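## 4. Oiling the top (do this before you fit the legs!)

Right, if you've come straight from section 3 you should have the boards glued up, the clamps off and a nice flat top sitting across a pair of trestles. Don't be tempted to bolt the Kevholm legs on yet. I did that with my first table and spent a whole evening crawling underneath with a rag, getting oil in my hair.

I use the Lokano hard oil because it's what my local shop stocks, but any hard wax oil made for tables will behave in much the same way. Check the tin for drying times and go with the tin if it disagrees with me.

**What you'll need**

- one tin of oil, and a stick to stir it
- two white pads (the thin scrubby sort) or a short-haired brush
- a pile of old cotton rags, more than you think
- gloves
- a lamp you can set down low, off to one side
- a metal bucket with water in it, for the rags

### Getting the surface ready

1. Go over the whole top once more with the grit you finished on in section 3. Light pressure, with the grain, no scrubbing at one spot.
2. Vacuum it, then wipe it down with a barely damp cloth. The fibres will stand up a bit and it'll feel furry. Fine, leave it an hour.
3. Knock the fur back by hand with a worn bit of the same paper. Three or four passes will do it.
4. Set your lamp low and look along the top towards the light. Anything you missed (glue smears, swirls from the sander) shows up far better like this than it does from above.

> **Note:** Dried glue won't take oil, so it stays as a pale blotch forever. Scrape it off now with a sharp chisel held nearly flat, then sand that patch again.

Rizwan Bukhari, who lent me his sander and half his garage for this build, goes on up to 800 grit and swears by it. I've tried it his way and it does feel gorgeous under your hand, but the oil hardly soaked in and I had a ring from a mug within the week. I stop a lot sooner these days. If you've got a test scrap left over from section 2, try both and see which you like.
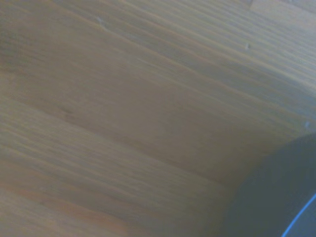
One more thing on sanding before I let it go: always do the end grain finer than the face. The ends drink oil like mad and go much darker, and a finer finish slows them down. It's the one place I'll happily follow Rizwan's advice to the letter.

### First coat

5. Stir the tin properly, right down to the bottom, for a couple of minutes. Don't shake it or you'll be chasing bubbles.
6. Do the underside first. It doesn't need to be pretty, but it does need the same number of coats as the top, or the boards may cup.
7. Flip it over (get help, it's heavy) and pour a small puddle in the middle. Spread it along the grain with the pad, working out to the edges. You want it thin, thinner than seems right.
8. Do the edges and ends last, then run a dry finger under the lip to catch drips.
9. Wait fifteen minutes and wipe off everything that hasn't soaked in. Keep swapping to clean rags until they stop picking anything up.

> **CAUTION:** Oily rags can heat up and catch fire by themselves. Never ball them up or drop them in the bin. Push each one into the bucket of water as soon as you're done with it, then spread them flat outside to dry.

Now shut the door and leave it overnight with a window open. If you've got a cat, shut the cat out too!

### Second coat

10. Rub the dry top very gently with a clean white pad and dust it off.
11. Repeat steps 7 to 9, using half as much oil. It goes a lot further this time.
12. Leave it for a full day before anything touches it, and two weeks before you put a wet glass down. I eat off mine after three days, with a cloth on.

**If it's gone sticky:** you've left too much on. Put a little fresh oil on a pad, rub the tacky patch until it loosens, then wipe it all off hard. I've rescued two tops like this.

Once it's dry to the touch, lay a blanket on the trestles, turn the top face down and get your leg bolts out. Section 5 starts with marking the holes.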